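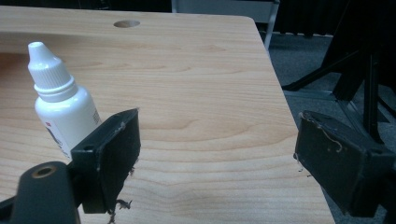 1. Introduction

Our project looked at how small items get packed for a day out, and why they so often go missing between leaving home and coming back. The group was Trilok Dhillon, Loredana Orlandini, Shivam Thakur and Mackenzie Kowalchuk. We chose a lunch box and a dropper bottle as our two main items. The lunch box is a cheap plastic one of the sort sold for school lunches. The bottle is the kind used for eye drops, contact lens solution or liquid sweetener, and people carry them in all sorts of places that don't suit them.

The idea came from Loredana, who lost three bottles of drops in one term. Two were found later in the bottom of a rucksack. We asked other students on the Patness site whether they had the same trouble and got 68 replies to a short form. Most said they put small bottles in a coat pocket or loose in a bag. Only a few used a box or a pouch.

2. Aim

We wanted to find out whether a lunch box is a sensible place to keep a small bottle, and what the best order of packing is when there is also food to go in. We did not look at insulated bags or boxes with trays already built in, as these cost more than most of the people who replied said they would pay.

3. Room and table

All the packing was done in the study room on the first floor of the Hostari building. We used one light wooden table and kept it clear of anything we didn't need. The table has a round cable hole near the far side. Shivam pointed out early on that a small cap could drop straight through it, so we agreed to work on the near half whenever a bottle was open. The floor is grey carpet, which helps if something rolls off but makes it harder to find.

The room is rather dim in the late afternoon. Sessions that began after four o'clock were slower, and we noted the time of each one in the log for this reason.

4. Method

Each session followed the same steps. The lunch box was put in the middle of the table and opened with the lid folded right back. The bottle was stood upright to one side. The packer then put everything in, closed the lid, fastened the latch and carried the box once along the corridor and back. After that the box was opened again and we wrote down where the bottle was and which way up.

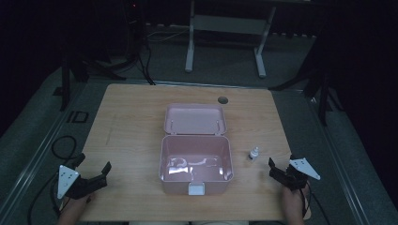 We found it mattered which side the bottle started on. With the bottle on the right, right-handed packers picked it up first without thinking and laid it in the bottom of the box, where the food then went on top of it. With the bottle on the left it tended to be left until last. Mackenzie is left-handed and did the opposite, so we kept her results in a separate column.

We tried three positions for the bottle: lying flat along the front wall, lying flat along the back wall under the hinge, and standing in a corner with food packed round it. For food we used a wrapped sandwich, an apple and a small bag of crackers. The apple was changed when it got bruised.

5. Results

Standing the bottle in a corner was the least reliable. It leaned over as soon as the box was picked up unless the sandwich was pushed hard against it, and then the sandwich was squashed. Lying it along the back wall was better, but people forgot it was there and had to take the food out to check.

Lying it along the front wall worked best. The sandwich held it in place and it could be seen as soon as the lid was up. We had one leak, from a cap that had not been screwed down fully, and the crackers had to be thrown away. After that we added "check cap" to the steps – it should have been there from the start.

6. Problems

Our log sheets were not the same for the first two sessions. Trilok had left out the column for which way up the bottle ended, so those results could not be used. We also had only one shape of box, and a shallower one might well give a different answer.

Jhonatan Carhuamaca, our tutor, suggested putting the bottle in a small freezer bag first. We tried this near the end. It would keep a leak off the food, but the bag made the bottle slide more, and we did not have time to repeat it enough to say anything definite.

7. Further work

If we carried on we would use a second box and ask people outside the group to do the packing. By the last sessions all four of us were packing the front wall way out of habit. The blank log sheet and the form we sent round are in the appendix.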